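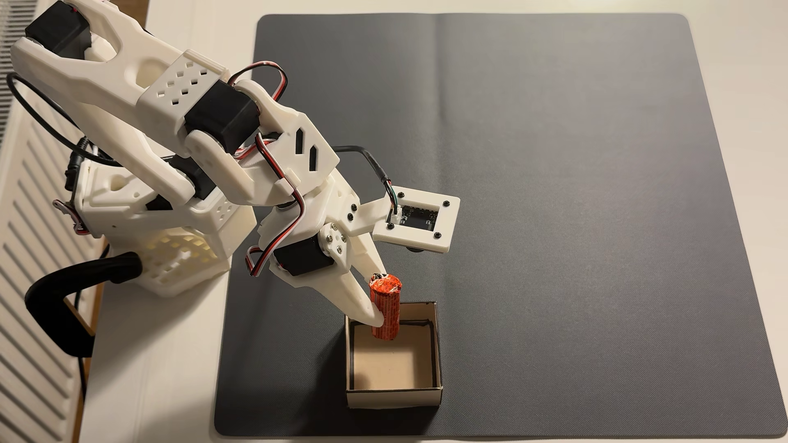 Briggs open day, 2018-03-29

I went because the invitation said "see how we work", and in fourteen years of looking after trees on a housing estate I have never once been shown how a tree firm works. I have been shown vans. I have been shown before and after photographs where the after was taken in better weather. So I drove over to the Briggs yard outside Gevville with a notebook and fairly low hopes.

The yard is at the end of a lane that the firm shares with a farm, and you park on grass. There were 3 climbing demonstrations on the printed programme and 2 of them took place. The one I missed was the one I wanted, a reduction on a mature oak, and the board by the gate simply had a line through it. When I asked, a young man told me it was down to the wind. Fair enough, if so, but the wind did not seem to bother the climber who went up the lime next to it half an hour later.

The climbing itself was good. I will say that plainly. The man on the lime was quiet and quick, he talked to his groundsman before every cut, and he left proper collars where the branches came off. I have paid for worse. What I did not like was the commentary over the loudspeaker, which told us the tree would be "healthier" for the work. It was a sound tree with a light crown. It would have been perfectly healthy if everyone had stayed on the ground and had a bacon roll.

After that we were walked round to the chipper. This was a new Jerkex, and a good part of the morning had clearly been arranged so that we should admire it. We were told it had done 387 hours and not been back to the dealer. I asked how often the blades were changed in that time and got an answer about fuel. I asked again and was told it depended on the material, which I knew. It may be an excellent chipper. I came away with no way of telling.

The talk in the barn was given by Piyumi Wijesinghe, who runs the surveying side, and it was the best part of the day by some distance. She had 118 trees from one of their parish contracts on a single sheet and went through how each had been graded. She was frank that two surveyors can stand under the same ash and put it in different groups. Somebody at the back asked whether a firm that sells felling ought to be the one deciding what needs felling. She did not duck it. Her answer was that clients should ask for the survey and the work to be priced separately, and get a second opinion on anything large. I wrote that down. I noticed the loudspeaker man looking at his boots.

She was less convincing on Etia, the root treatment they have started offering. It goes into the soil round stressed trees, and the leaflet has a chart on it going upwards. There was no untreated tree on the chart. I asked about that as well and she said they hoped to have some comparisons ready by August. I would sooner see those first and the price list second -- they had the price list out already.

A few practical notes for anyone going next year. The toilets are a long way from the barn. Wear boots, as the lower half of the yard was churned up by ten o'clock. The free woodchip is only free if you bring your own bags, and it had a fair amount of conifer in it, so have a look before you fill the car. Insurance certificates were pinned up in the office and nobody minded me reading them. They were in date.

Would I have them on the estate? For the climbing, probably, once I have seen them do something harder than a lime. I have asked for a quote on the two sycamores behind the garages, with the inspection listed as its own item -- we will see whether it comes back that way.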